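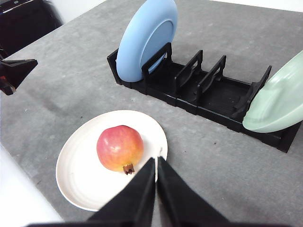
5 min read

Robot Club FAQ: the stuff people keep asking me

I've been running the Ziltdale after-school robot club for a while now, and every November my inbox fills up with the same handful of questions. Parents ask them, students ask them, and one very nice person from the Jumthorpe library asked nearly all of them in a single email. So I finally sat down and typed out my answers. If yours isn't in the list, write to me and I'll add it when I get a minute.

What do you do all day?

Dishes, mostly! Our project this year is called Okanine, and the whole idea is getting a pair of robot arms to clear and sort a kitchen table. Plates, a dish rack, fruit. It sounds so simple when you say it out loud, and then you watch a gripper try to get hold of a plate and you suddenly have a lot of respect for your own hands.

Why a pomegranate?

Everybody asks this one. We tried out a bunch of fruit early on and the pomegranate won. It's round but a little lumpy, it has that crown on the end that the grippers can bump into, and it can take a knock. Bananas went brown on us, grapes went everywhere (I found one behind the cabinet weeks later), and the plastic apple was so light it shot off the plate if you looked at it funny. Also the students like it. They drew a face on the sign-up poster and now it's sort of our mascot.

Does my kid need to know how to code?

Nope. About half the jobs in the club don't involve typing anything. Somebody has to set up the table, somebody drives the arms, somebody watches the recordings and writes down where a grab went wrong. New members usually start by driving, since it's the most fun and it teaches you what the arms can and can't reach. The coding comes later, in Python, and the older students teach a good chunk of it. If your kid already codes, great, but I'm still going to make them drive first.

What's the hardest part?

Picking up a plate. I'm serious! Fruit you can sort of scoop at from any side and get away with it. A plate lying down gives you almost nothing to hold. You have to come in at the rim, with one finger on each side of it, and the gap has to be right and the angle has to be right, and if you come in too low you just shove the whole plate along the table. Students spend entire afternoons on this and go home talking about rims.

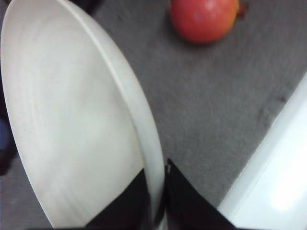
The trick that helped us most was slowing way down for the last little bit. First-timers come swooping in at full speed because it looks cool, and then they overshoot and have to back out and start again. Now we have a rule – fast to get there, slow to grab. It's written on the whiteboard and I say it so often that my own family has started saying it back to me when I load the dishwasher.

What about breakage?

We use cheap plates in whatever colors the thrift store has, and we keep spares. Yes, plates get chipped sometimes. Students wear closed shoes, and only adults sweep up. Please don't send in your good china, even if you're trying to get rid of it.

How many runs do you record?

Our goal for the season is 3,000. That's one student driving the arms through the task from start to finish, over and over, so the software has plenty to learn from. It sounds like a mountain, and it is, but a short run goes by quickly and the kids get competitive about whose are cleanest. We throw out the messy ones where the driver got lost halfway. We keep the ones where something slipped and the driver recovered, because those turn out to be really useful later.

Is there a competition?

There is! We go to the Matubbar Challenge in the spring. Each team gets a table laid out by the judges, and the arms have to put things where they belong with no one touching the controls. Last year our best score was 70 and I was thrilled, even though one plate ended up facing the wrong way in the rack. Going is optional. Some members only want to come and build things, and that's totally fine with me.

How old do you have to be?

You need to be at least 13 on the day you join. I do get emails about very keen younger brothers and sisters, and I'm sorry, but that one doesn't bend. They're welcome at the open evening, where they can have a turn at the controls with one of our members next to them.

When do you meet and how long does it go?

Twice a week after school, for 2 hours each time. Come to both if you can. If you can only manage one, tell me which and I'll put you with a group that works on that day. Pickup is at the side door, and please be on time – I have to lock up after the last student leaves.

What does it cost?

There's a small fee for the season and it covers parts, plates and snacks. If the fee is a problem, send me a note. It stays between us, and we have never turned a student away over it.

What should I bring?

A water bottle, closed shoes, and a notebook you don't mind getting scruffy. Long hair needs to be tied back and dangly sleeves rolled up when you're near the arms. Laptops are handy but we have loaners. You don't need to bring fruit, although people do.

Can I come and watch before signing up?

Please do! Email me first so I know to expect you, then drop in for the first half hour of any meeting. Fair warning, you'll probably be handed the controls.

How do I sign up?

Fill out the form at the front office or ask me for the electronic one. Spots for the current group close on February 28, 2024, and after that I keep a waiting list for the next season. I answer every email myself, so give me a couple of days, especially right before a contest.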